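Cinzia Pace is late, and she rings me from the bus to say so, and then rings again from the stairs. By the time she gets through the door she has already told me half of what I came to ask. "I'm sorry, I talk," she says, dropping a cello case on the sofa and herself next to it. "You'll have to cut me down."

I've known her name since university, when a friend's brother played me a wobbly recording of her first band, Brendine, and I wore it out over one winter. Four people, two cellos, no drummer. They made two records, never charted, and split up in a car park after a gig that 60 people came to. She's cheerful about that now. "Sixty was good for us! We'd played to the bar staff the week before."

Since then she has mostly written for other people, and taught, and for a long stretch did nothing with music at all. The new album, Temard, is the first with her own name on the front. It's out in the autumn and I've had it on repeat since July, mostly on trains, and I still can't decide which half I like better. The first side is all songs. The second is one long piece for cello and voices that she recorded in a chapel with a local choir, most of whom had never been near a microphone.

"They were terrified for ten minutes and then you couldn't stop them," she says. "One of the altos asked if she could do a harmony she'd made up in the car. It's on the record. It's the best bit, I think, and I didn't write it, which is a bit annoying."

I ask where the title comes from and she pulls a face. It was the name of a boat her grandfather worked on, or possibly the name of the man who owned the boat – the family has never agreed. "My mum says boat. My uncle says man. I've stopped asking at Christmas." 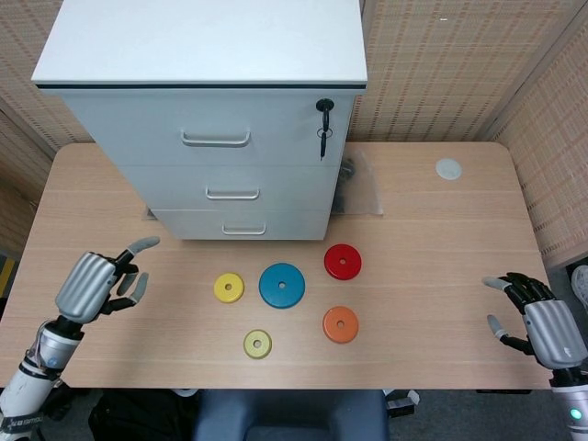 Songwriting, for Cinzia, starts with words and stays with words for a long time. She writes longhand, never at an instrument, and she doesn't let herself sing a line until the whole lyric is down. I tell her I'd imagined notebooks everywhere, piled up on the floor, and she laughs and says no, she can't bear mess when she's working. Old lyrics get filed, and she likes the filing nearly as much as the writing. Three drawers would do her nicely, she says, a plain white cabinet with a lock on the front and the key left in it, so that she could shut a song away for a month and still get it back at two in the morning if she had to. "I always have to," she adds.

She has over 100 unfinished songs put by like that. Some go back to the Brendine days. The single, "Ruditz", is one of them, a first verse she wrote at nineteen and couldn't follow until last year, when she was sitting in a dentist's waiting room and the second verse simply turned up. She sang it to herself under her breath and the receptionist asked if she was all right.

What about the gap, though? I'd been putting off asking. She was away from music for the best part of six years, working in the office of a removals firm, and I'd read a few things online that made it sound very tragic.

"Oh, it wasn't tragic. I was tired and I wanted a wage," she says. "I liked it there. I got good at it. I used to do the rota and hum, and I suppose that was me coming back, but it was slow. I didn't have a big moment on a hillside."

The nudge came from her old teacher, Dal Bello, who is well past 70 and still gives lessons in his front room. He rang to ask her to cover for him for a fortnight. She went, heard a girl of eleven play a tune badly and with enormous joy, and bought a new set of strings on the way home.

There's a short tour planned, small rooms mostly, and she wants the choir along for as many dates as she can afford to feed them. Will she play any Brendine songs? She looks at the cello case for a bit.

"Maybe one. If somebody shouts for it," she says. "You could come and shout."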